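# Zana Round Wipe-Clean Tablecloth, Picnic Print

Some tablecloths are bought to be admired and some are bought because there are six children coming over and somebody is bound to tip a cup of juice. The Zana belongs firmly to the second group, though we're rather fond of how it looks too. It's a cheerful, glossy, plastic cloth for round tables, covered all over in oversized food, and it has been one of our steadiest sellers since we first brought it into the shop.

Hema Rai, who picks our kitchen and table range, found it while she was hunting for something else entirely (napkin rings, if you're curious) and came back with a sample folded in her bag. We put it on the lunch table in the back room that same afternoon, and it stayed there so long that we had to order another one for the display.

## What it's like to live with

The Zana is made for everyday meals, birthday parties, craft afternoons and all the little in-between times when a table gets used for whatever needs a flat surface. Spills sit on top of the plastic until you get to them with a damp cloth. For anything sticky, a drop of dish soap in warm water does the job, and then a quick wipe with plain water so you don't leave a film behind.

It comes folded, so you'll see creases when you first open it up. Please don't iron it! Spread it out on the table a day before you need it, if you can, and let it relax on its own. A warm room helps a good deal. If you're in a hurry, a hairdryer on the lowest setting, held well back and kept moving, will coax out the worst of them.
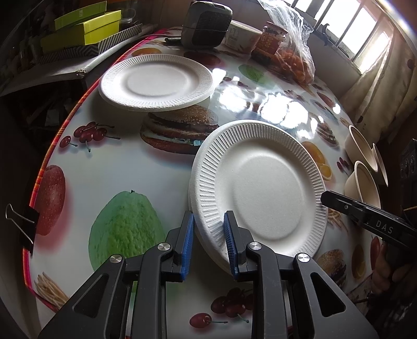
The print is the reason most people choose the Zana over our plainer cloths, and it's the part we get the most notes about. Children seem to pick a favorite spot and insist on sitting at it forever after. There are big hamburgers, a pile of french fries, dark red cherries, orange slices, a red apple and a green one, and a guava that Fidelina Inga from our packing room says is the best thing on the whole cloth. Plain white paper plates look very nice against all that color, and the red and orange striped border finishes off the curved edge so it looks properly dressed even when you've only put out snacks. The surface is shiny, so it does catch the light if your table is near a window — we like that, but if you prefer a matte finish, have a look at the Dunon instead.

## Keeping it in place

Plastic cloths can slide a little on a very smooth tabletop, especially with small elbows involved. Ordinary binder clips work well, clamped right over the edge of the table, and you probably have a few in a drawer already. For outdoor tables we'd suggest the Zamora clips, which have a wider mouth and don't mind a thicker top. Slip them on after you've smoothed the cloth from the middle outward, and take them off before you lift it, so the border doesn't get tugged.

## Size and care

- **Shape:** round
- **Almost 105 cm across**, so please measure your table before ordering
- **Cleaning:** wipe with a damp cloth; no washing machine, no dryer
- **Heat:** use a trivet or mat under hot dishes and pans
- **Storage:** roll it, print side out, around a cardboard tube. Folding is fine for a short while, but the creases will come back

If your table is larger, write to us before you order. Thư Lục looks after questions about sizes and is very patient with people who have measured in inches, in hand spans, or with a piece of string.

## Ordering

The Zana is sold singly or in a set of 2. Party hosts and schools who need 25 or more should get in touch with Junhao Cao for the bulk price. We expect our next delivery in July, and orders placed before then will be sent out in the order they came in.

Returns are welcome as long as the cloth hasn't been used. Tuck it back into its sleeve as best you can — we know it never folds up quite the way it came.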